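Home | Wood | Kitchen table | Utensils | Questions | Contact

Tustetti: questions about wooden tables and wooden utensils

These are the questions which readers send to Tustetti most often. The answers come from my own kitchen, where I have used wood every day for many years.
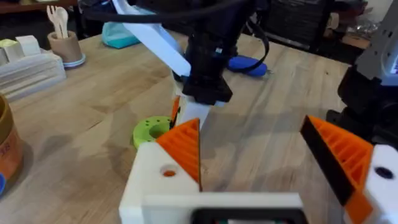 How often should I oil a wooden table?

Two times a year is enough for most homes. I do it in spring and again when the heating starts. If your table stands near a radiator or a sunny window, look at it more often. When the surface feels rough and looks pale, it asks for oil, whatever the month is.

Which oil do you recommend?

I use the table oil from Leckie, the tin of 1000 ml. For a normal kitchen table it lasts me several years. Please do not take olive oil or sunflower oil. They stay sticky and after some time they smell bad.

Do I have to sand the table first?

Only if the grain has risen or there are marks you want to remove. Use fine paper and go always in the direction of the grain, never across. Wipe the dust away with a cloth which is only a little damp, and let the wood dry through the night before the oil.

How can I remove crumbs from the gaps between planks?

With a dry, soft brush. An old toothbrush is also good. I do not advise a knife, as it damages the edges of the planks and then the gap becomes wider. For dirt which is stuck, put a drop of warm water on the brush and dry the place at once.

May I leave a damp cloth on the table?

Better not. A cloth which lies in a heap keeps the wood under it wet for hours, and you can get a grey mark. Hang it on the tap or on a hook.

Where should I keep wooden forks and spoons?

Standing in a cup, with the heads up. The air can reach the part that was in the food. Put a saucer under the cup if its bottom is rough or unglazed, so it does not scratch the table. Let the utensils dry before you put them back, otherwise water collects at the bottom and the handles become dark. Once a week I empty my cup and wash it.

Can wooden utensils go in the dishwasher?

No. They come out rough and sooner or later they split. Wash them by hand with a little soap, rinse, and dry them with a towel.

My wooden spoon smells of onion. What can I do?

Rub it with half a lemon and some salt, wait a few minutes and rinse it. If it still smells, put it outside in the fresh air for one day. July is a good month for this, but not in the strong midday sun.

What about hot pans?

Always put something under them. I have a cork mat from Ciltura, and it is the cheapest thing in my kitchen. A white ring from steam can sometimes be treated with oil and a soft cloth. A black ring is burnt wood and it needs sanding.

Is the Meletti wax better than oil?

It is different. Wax gives a nice soft shine, but hot cups leave marks on it quickly. I would keep it for a sideboard or a shelf.

Comments (3)

oakandash: I used sunflower oil before I read this. How do I get the sticky layer off?

Tustetti: Try warm water with a little soap first, and dry it well. If it stays sticky, you will need the fine paper.

pellbrook6: The lemon and salt worked on my spoon, but the chopping board still smells of garlic.

Home | Wood | Questions | Back to top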